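Removing White Heat Marks and Grease from an Oiled Wood Tabletop

This procedure covers tables finished with a penetrating oil or an oil and wax blend. It does not apply to lacquer, polyurethane or shellac. If you do not know which finish you have, test first.

Testing the finish

Put a drop of water on a clean part of the top and leave it for 7 minutes. On a film finish the drop stays in a tight bead and wipes away with no change underneath. On an oiled surface that is due for maintenance, the bead flattens and the wood under it darkens slightly. A freshly oiled top will also bead, so repeat the test near the middle, where wear is heaviest. If the results disagree, rub a hidden spot on the underside of the top with a cotton swab dipped in mineral spirits. Wax will soften and come off on the swab. Cured polyurethane will not react.

What you need

Mineral spirits
Dish soap and warm water
Gray non-woven pad, very fine grade
320-grit sandpaper and a cork block
Lint-free rags
Hardwax oil, clear satin (I use Flernach; the Gosselin product is thinner and needs an extra coat)

Step 1: Clean

Add a teaspoon of dish soap to a quart of warm water. Wring the rag until it no longer drips. Wipe with the grain, then wipe again with plain water and dry the surface right away. Let the top stand overnight before any abrasive work. Damp fibers swell, and sanding them flat leaves a washboard texture once they shrink back.

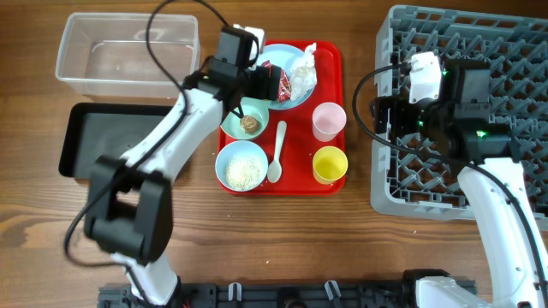

Grease marks are handled separately from heat marks and should be treated first. They show as dark, soft-edged patches and do not respond to abrasion until the oil in them has been drawn out. Most come from fried food, buttered bread and candy wrappers set down on bare wood. A serving tray with a lip, like the red one, keeps the plate and the bowls off the finish and is easier to wash than a tabletop. For an existing spot, wet a rag with mineral spirits, blot for a minute, and cover the area with a thick layer of plain talc. Leave it for 2 hours, brush it off, and repeat if the patch is still visible. Old spots may lighten without disappearing.

Step 2: Treat the white marks

White rings and hazy patches are moisture trapped in the wax, usually driven in by a hot dish. Dampen the gray pad with a little of the finishing oil and rub along the grain with light pressure. Extend each stroke well past the mark. Most hazing clears in a few passes. Wipe the residue off before judging the result — wet oil hides a mark that will come back when it dries.

If the ring persists, go to 320 grit on the block. Sand the full length of the board the mark sits on, edge to edge. Spot sanding leaves a dull oval that shows in side light.

Step 3: Re-oil

Vacuum the dust and wipe with a rag barely dampened with mineral spirits. Let that flash off. Apply the oil in a very thin coat, working one board at a time, and buff off everything that has not soaked in after 13 minutes. A surface that feels tacky the next day was left too wet. Lay used rags flat outdoors to dry, or submerge them in a metal can of water with a lid. Do not ball them up; they can ignite without a flame.

Light use is fine after a day. Keep water and hot dishes off the top for a week.

Comments

Seung-woo Choo
Does the talc step work on teak? Mine has a dark patch next to the stove end.

Beatrice Shirima
Yes, but teak is oily to begin with, so expect a slower result. Blot twice before the talc.

darnow_bench
Went through the 320 step on an ash table last February. Sanding the whole board is good advice, I did only the ring the first time and had to do it over.

Contact | Copyright 2018 Putodero Wood Care | Back to top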